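Flat pads or curved ones for bottles?

Faustine Maillard
I've got Trisard flat fingers on my arm and I'm thinking about the curved Clolside set. Mostly I grab kitchen stuff. Is it worth swapping? The flat ones let round jars spin on me.

jodthorpe63
Get the curved ones, flat is useless.

wristcam_pat
Depends on the shape! I ran 20 grabs with each set on a round jar and the curved pads dropped 2, so yeah, nice for that. But on anything with square sides I'd stay flat (more contact, less wobble). I line up with the gap nearly shut first, then open and go in.
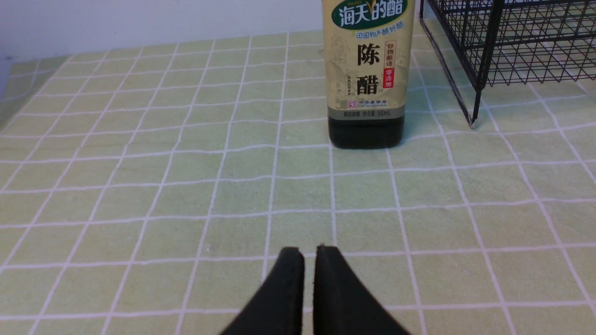
Flat fingers, squared-off vinegar bottle ahead and a bit right.

Watch your wrist camera angle too, mine took ages to get right.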